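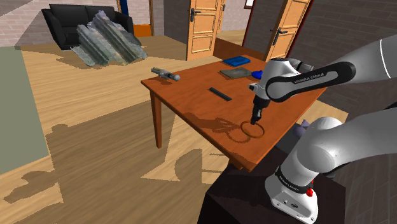 Brultano to reissue first album

February 15, 2018

Brultano have confirmed that their first album, Alport, will be back on sale in July. The record has been out of print on vinyl for years, and used copies have been hard to find at a fair price.

The new edition comes on 2 discs and has the 10 original songs plus 3 live recordings. Guitarist Tolera Nigatu went through the old tapes with producer Amanuel Tefera, who also worked on the first release. The songs have been remastered but not remixed.

"We left the mistakes in," Nigatu said. "There's a wrong chord in Berhe and people would write to us if we fixed it."

The reissue is on the band's own label, Flalatach. A first run of 130 signed copies will be sold through the label's mailing list, with a limit of one per person. The standard edition goes to shops the following week, and the download will be out on the same day.

The band are not planning a full tour. Nigatu said they may play a few small shows in the summer if drummer and bass player are both free. Dates will be listed in this newsletter once they are booked.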